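### 4.3 Toaster oven chores

1. Centre the mat and set the plate where either arm can reach it.
2. Check that both base lights are green.
3. Select **Dovik > Kitchen > Oven door**, then press Start.

**Note:** Opening a door counts as a chore. Making toast is still your department — allow extra time before breakfast.

**Caution:** Keep hands clear of both grippers. If the door sticks, press Stop and log fault 112.
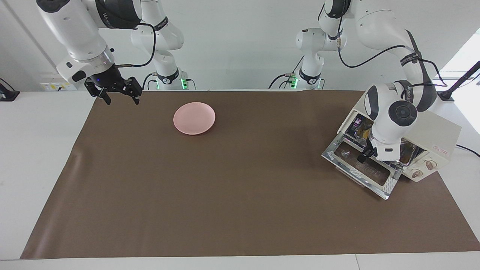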